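The table came up to the fourth floor in the lift at Kustari House on the third try, legs in the air like a calf, and I have loved it ever since!

I bought it from a woman in Sarneston who had raised children at it and wanted it gone by May. She asked for 308. I gave her 310 and wouldn't take the change, which she found suspicious. All the way home in the van I kept one hand stretched back through the seats to feel the top of it, smooth as a plate.

You have to understand that I had been eating off an ironing board. Ten months of soup on an ironing board! So that first evening I cooked everything I owned. I laid out bread, the good butter, a dish of beans, plums from the market, and a candle stuck in an egg cup, and then I sat down and couldn't begin, because the wood was showing between the dishes and I wanted to look at it.

So I moved the butter. Then the plums. One by one I carried my supper back to the worktop, and I ate the beans standing up by the sink, quite happily, watching the table across the room.

It was the grain that did it. On one side it ran down in thin, wavering streaks, the way rain goes down a bus window, and in the middle it swung out wide and slow and came back together again, cream and tan, cream and tan. I thought of the river below the Novitz bridge, where my father used to stop the car for no reason and we would all get out and lean over.

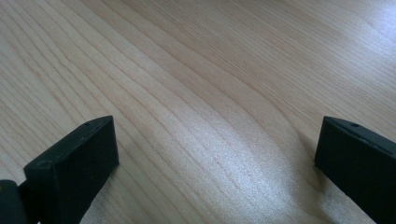 I got the lamp and tried it low, then high. With the light coming across, a patch of the wood went nearly silver and the river vanished under it, and when I stepped to the left it was back! I must have done that 11 times, left and right in my socks, laughing out loud.

Then I fetched one plum, put it down just where the current bends, and pulled up the chair.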